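Why Plastics Are Sorted Before They Are Recycled
A Rosisgate explainer for readers aged 9 to 12
January 2022

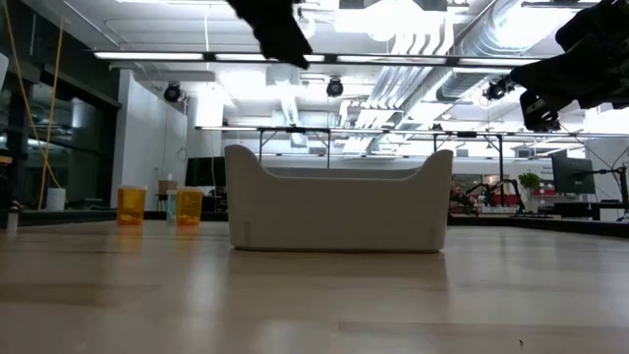 Plastic is a family of materials. The members of the family are made in a similar way, but they behave differently when they are heated, bent, dropped or left in the sun. A recycling works has to tell them apart before it can make anything new from them. This page explains how that is done.

What plastic is made of

All plastics are made of very long molecules called polymers. A molecule is a tiny group of atoms joined together. In a polymer, the same small group is repeated again and again, like a chain of paper clips. One paper clip on its own is called a monomer. "Mono" means one and "poly" means many.

Most monomers are made from oil or natural gas. A few are made from plants such as sugar cane or maize. Once the chain has been built, it makes no difference to the chain where its atoms came from.

The shape of the chain decides how the plastic behaves. Straight chains pack closely together and make a stiff, strong material. Chains with many side branches cannot pack so closely, so the material is softer and bends easily. A milk bottle and a bread bag can both be made of polyethylene. The bottle has mostly straight chains and the bag has branched ones.

Two groups of plastic

Plastics fall into two groups.

Thermoplastics go soft when heated and hard again when cooled. They can be melted and given a new shape. Most food packaging belongs to this group.

Thermosets are set once, when they are made. Links form between the chains and hold them in place. If a thermoset is heated strongly it chars or breaks down, but it does not melt. Some electrical plugs and pan handles are made of thermoset plastic. They cannot be melted and moulded again.

The numbers in the triangle

Many plastic objects have a small triangle moulded into the base with a number from 1 to 7 inside it. The number names the type of plastic. It does not promise that the object will be recycled in your area.

1 PET: drinks bottles, some food trays
2 HDPE: milk bottles, shampoo bottles
3 PVC: pipes, window frames
4 LDPE: bags, squeezy bottles
5 PP: margarine tubs, bottle tops
6 PS: some yoghurt pots, foam packaging
7 Other: everything else, including mixtures

Why mixing causes trouble

Different plastics melt at different temperatures. PET melts at a much higher temperature than HDPE. If the two are put in the same machine and heated enough to melt the PET, the HDPE may begin to break down. If the machine is kept cooler, lumps of solid PET are left in the liquid.

Even when two plastics do melt together, they often stay separate, as oil and water do. When the mixture cools it has weak places inside it and may snap easily.

How the sorting is done

The Naylor sorting works at Prundumero uses several steps.

First, large spinning drums with holes in them let small objects fall through. Flat objects such as film are taken off by a stream of air. Magnets pull out steel cans.

Next, the plastic passes under a lamp. The lamp gives out infrared light, which human eyes cannot see. Each type of plastic absorbs some of this light and reflects the rest in its own pattern. A sensor reads the pattern and a computer matches it to a type. A short puff of air then pushes the object on to the correct belt.

Black plastic is often missed at this step. The usual black colouring, called carbon black, absorbs nearly all the infrared light and very little returns to the sensor.

After that, the sorted plastic is shredded into flakes and washed. The flakes go into a tank of water. PP and polyethylene float. PET and PVC sink. This removes pieces of bottle top that are still mixed with PET bottles.

At the end, the clean flakes are melted, pushed through a plate with small holes and cut into pellets. The works fills sacks with the pellets. In June it filled 938 sacks of PET pellets and 1008 sacks of HDPE pellets.

Try it: float or sink

You will need a bowl of tap water, an adult with scissors, and clean pieces of two plastics with different numbers in the triangle. A bottle top marked 5 and a piece of drinks bottle marked 1 work well.

1. Ask the adult to cut a small flat piece from each.
2. Write down which piece you think will float.
3. Push each piece under the water and rub off any air bubbles with your finger.
4. Let go and wait until the piece stops moving.
5. Write down the result.

Air bubbles can hold up a piece that would otherwise sink, so step 3 matters. Do not use foam. Foam has gas trapped inside it and floats whatever it is made of.

Words used on this page

Density: how much mass is packed into a given space
Infrared: light that human eyes cannot see, next to red
Monomer: the single small molecule that a polymer is built from
Pellet: a small grain of plastic ready for melting
Polymer: a very long molecule made of repeated parts

Rosisgate explainers, sheet 3079. Next sheet: How Glass Is Made.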